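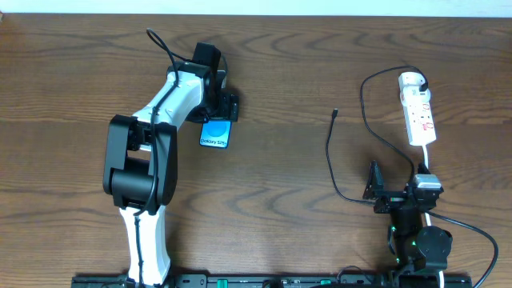

The tabletop, with its brown finish and wavy grain.

Most people who take up bookbinding buy too much in the first month. They come home with a press, a set of gouges and a drawer of marbled sheets, and then find out that what they needed was a sharp knife and paper with the grain running the right way. The shops know this. At Albridge Paper, a narrow store with flat files down both walls, the best-selling item for beginners is a plain pack of text paper, 22 sheets to the pack, cut short grain so that it folds cleanly down the middle.

Grain is the part that trips people up. Paper fibers tend to line up in one direction as the sheet is made, and a sheet folds more easily along that direction than across it. In a book, the grain should run parallel to the spine. If it runs the other way, the pages resist opening, the gutter wrinkles when paste goes on, and the covers may bow. Standard letter paper from an office store is usually long grain, so folding it in half to make a small booklet puts the grain the wrong way. Plenty of good notebooks have been made like that anyway. They just don't lie as flat.

To check a sheet, bend it over gently without creasing it and press down with your palm. Turn it and do the same in the other direction. One way will push back less, and that is the grain. With thin papers the difference is hard to feel. Cut a small square, mark it so you remember how it sat in the sheet, and dampen one side. It will curl into a tube, and the tube runs with the grain.

The Saturday class in the back of the store starts with this test and then goes straight to sewing. The first project is a single-section pamphlet with five holes. The second is a flat-back case binding with cloth on the spine and decorative paper on the boards, and it takes most people two sessions. The table seats 12, and there is usually a waiting list by the end of summer.

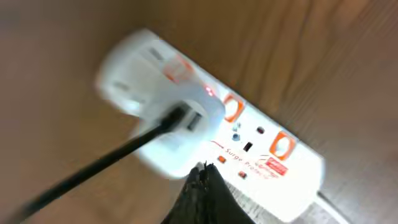 Adhesive is the other subject that fills up class time. PVA is the usual choice for beginners. It grabs quickly, dries clear and stays flexible, which suits a spine that has to bend. The drawback is that it gives you very little time to move a sheet once it is down. Wheat paste is slower and wetter. It lets you slide a cover paper into position and smooth out the bubbles, but it needs longer under weight. Many binders mix the two. The store's house recipe is two parts PVA to one part paste, brushed out thin from the center to the edges.

Decorative papers behave differently from one another once they are wet. The Miranda line, a block-printed cotton paper with small repeating leaves, stretches noticeably and should be left to relax for a minute after pasting. Tumard, a heavier paste paper made in muted blues and rusts, hardly moves at all, but its surface scuffs if you rub it with a bare bone folder. Put a piece of scrap paper between the two. Both run to $14 a sheet, and one sheet will cover several small notebooks if you plan the cuts first.

For board, the store carries Clulteck gray board in three thicknesses. The middle one works for most journals. Cut it with several light passes against a steel ruler, and change the blade sooner than you think you should. A dull blade leaves a ragged edge that shows through thin paper.

Pressing needs very little equipment. Two smooth boards and a stack of heavy books will do for anything up to the size of a novel. Slip waxed paper inside each cover to keep damp out of the text block, and leave the book overnight. In humid weather give it a second night. Opening it early is the most common cause of warped covers, and once a cover has dried in a curve it is hard to flatten again.

A reasonable starter kit is a knife, a steel ruler, a bone folder, an awl, two needles, a spool of linen thread and a small jar of PVA. It comes to $30 at Albridge without the paper. Beeswax for the thread is sold by the cake at the register.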